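Sep 7, 2022
Witisar suturing collection, bench 2

Long one today, so get a coffee first if you're reading this to catch up. We spent the whole session gathering teleoperated suturing demonstrations for the Flakerik set, and I want to write down what we decided while I still remember the arguments on both sides (they were friendly arguments, and most of them ended in somebody going off to check the labels).

Where we stand: the target for this batch is 700 episodes, one episode being one stitch, from picking up the needle to the last throw of the knot. The old batch from February treated a whole closure as one episode, and it was miserable to train on. The policy got lovely at the first ten seconds and then wandered away into nothing. I still like having the long recordings, and I'd keep them whole on disk, but the cuts between stitches need to be marked by the operator with the foot pedal while it's fresh.

Thread handling

I've been saying for weeks that the thread is the hard part, and I'm going to keep saying it! The needle is stiff and more or less goes where the jaws put it. The thread goes wherever it likes, and what the right-hand tool ought to do next depends a great deal on how much slack is lying on the tissue and which way it curves. So for the handover steps I'm asking for more variety in the slack, including the ugly loops that a good operator would normally tidy up first. Blue strand over pink tissue reads well enough on the wrist view, even with glare right in the middle.

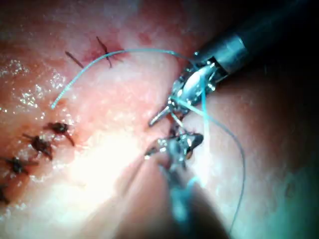 Stitch states and labels

The label list is now: reach, grasp, drive, pull through, handover, throw, tighten, cut. We dropped "adjust" as it had become a cupboard for everything people couldn't name. If you find yourself wanting it, use the label of whatever the operator is about to do and leave a note in the comment column.

We also want episodes to start from partly closed cuts at different stages. A model that has only met a fresh incision will be puzzled by its own earlier work, with knots and stiff little tails standing up next to the place it wants to go. Three stitches in and the rest still open is a very good starting state, and I'd like plenty more of those, with the needle parked on different sides.

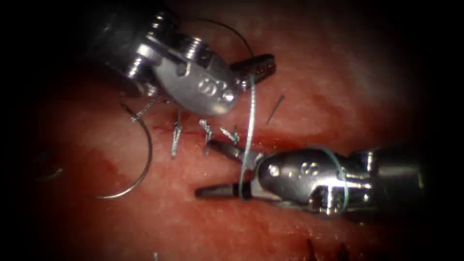

Pendo Barasa thinks I'm overdoing the starting states and would sooner spend the time on recoveries: dropped thread, a bad grasp on the needle, a throw that slips off the jaw. Pendo's point was that a clean demonstration from an odd start is still a clean demonstration, and the policy learns very little about getting itself out of trouble. I grumbled a bit, then agreed to set aside 100 episodes for recoveries. We'll keep them under their own tag so that Jurer can sample them at a different rate without digging through comments.

The one condition I held out for is that a recovery shouldn't be acted. If the operator fumbles on purpose, the hands already know what's coming and the correction arrives too soon. Better to begin with the needle laid down at an awkward angle, both tools open and empty, and let the operator work it out from there.

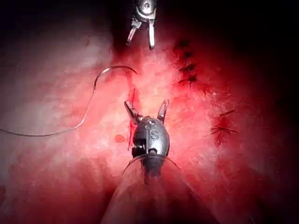 For those starts, please wait a couple of seconds before touching the controls. Quartey trims the beginning of every episode by looking for the first motion, and with no still moment at the front it trims into the reach. I lost a good part of an evening to that last time, and I blamed the clock sync for most of it, so apologies to the clock sync.

Camera notes. The wrist views carry a strong hotspot in the center and fall off to near black at the corners. I was tempted to flatten it in preprocessing, and Pendo Ndung'u talked me into leaving the raw images alone and doing any brightness changes at training time. I think that's right. Once the flattened version is the only copy, you're stuck with it, and the thread is the first thing to suffer. White strand across the bright patch is the case I'd check first after any change to the exposure settings.

Blood on the surface is another one to keep an eye on. A dark seam with streaks beside it hides the edge of the cut, so the annotators should mark the edge only where they can see it and leave the rest blank. Please don't guess a neat line through the middle.

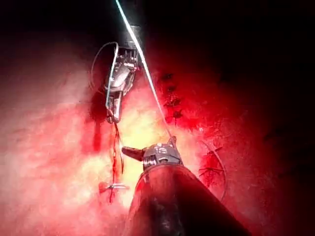

Should the episodes with a failed knot go in the set? They stay, tagged as failed and kept out of the imitation split; the success classifier needs them and we're short of that kind.

Left to do: write the pedal instructions on the card by the console, rename the February folders so they can't be mixed in by accident, and rerun the trimming on bench 2 with the longer pause. I'll also ask Jurer whether the recovery tag can be shown in the viewer, in some color that isn't red.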